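4.2 Black clothes on a busy sheet

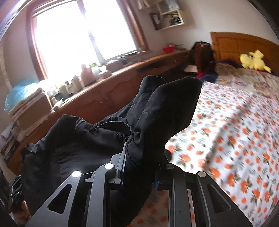
Figure 7. A black garment at the bedside, bedroom 3. Photo: Teófilo Pacheco / Curneck Home Laundry Study.

I'll start with the black clothes, because they gave me more trouble than everything else in the laundry pile put together. When I planned the study I figured the hard items would be the big ones (duvet covers, fitted sheets, the usual suspects). Then I sat down with the first batch of folding diaries and people kept grumbling about black things! Black leggings, black work shirts, black anything. One participant wrote "which end is this" three times on the same page.

Figure 7 gives a fair idea of the problem. You've got stitching on the cloth, a curved line of it on the nearer fold and a short seam on the one behind, and a gathered band arching over an opening, but it's all black on black and you really have to look. I showed the photo to my office mate, Rhydian Hughes, and asked him what the garment was. He said a hood, then changed his mind and said a waistband, and then he wanted to know if there was a right answer. For our coding sheet there wasn't one. We logged it as "black garment, type open" and moved on, and I still think that was the right call.

The bed matters too. Most people in the study folded on the bed and hardly anyone used a table, so whatever is on the bed becomes the work surface. In bedroom 3 that's a white sheet printed with orange fruit and green-brown leaves. I liked this sheet a lot, and it helped us more than I expected. Against a pale, busy print the outline of something black is easy to pick out, even when the inside of it is a mystery. Pacheco and I both coded outlines from the photos, and on pale bedding we agreed nearly every time. On the navy bedspread in bedroom 5 we argued for most of an afternoon.

In total we coded 525 items across 39 laundry sessions, and 441 of them got a garment type on the first pass. The other 84 went to a second look. I went through those myself in January with a pot of coffee and a desk lamp pulled right down over the prints, and dark items were badly over-represented. Socks were the exception. A black sock is still plainly a sock.

Daylight helped, though less than I'd hoped. In Figure 7 it puts gray highlights along the folds of the draped part, and those highlights are what let you read the wrinkles at all. They don't say much about which way up the thing is. For that, our participants told us they go by feel: they hunt for the label, or run a thumb along a seam until it gets thick. Hodžić calls this "reading the hem" in her notes on shared laundry rooms, and I've borrowed the phrase for the rest of this paper (it's a good phrase).

One more thing before I get to towels. We had a category in the coding sheet called "stiff fold," for cloth that stands up by itself instead of flopping. I nearly dropped it after the pilot, when we only had 20 items and none of them did it. I'm glad I didn't. The two rounded lobes in Figure 7 are a stiff fold if I ever saw one, and the same photo has the soft, draped kind off to the left, so the garment got both codes. Double codes like that are marked with a plus sign in Table 3. Skirov's scheme makes you choose one, and I tried it that way for the first few sessions, but I kept going back and changing my answers.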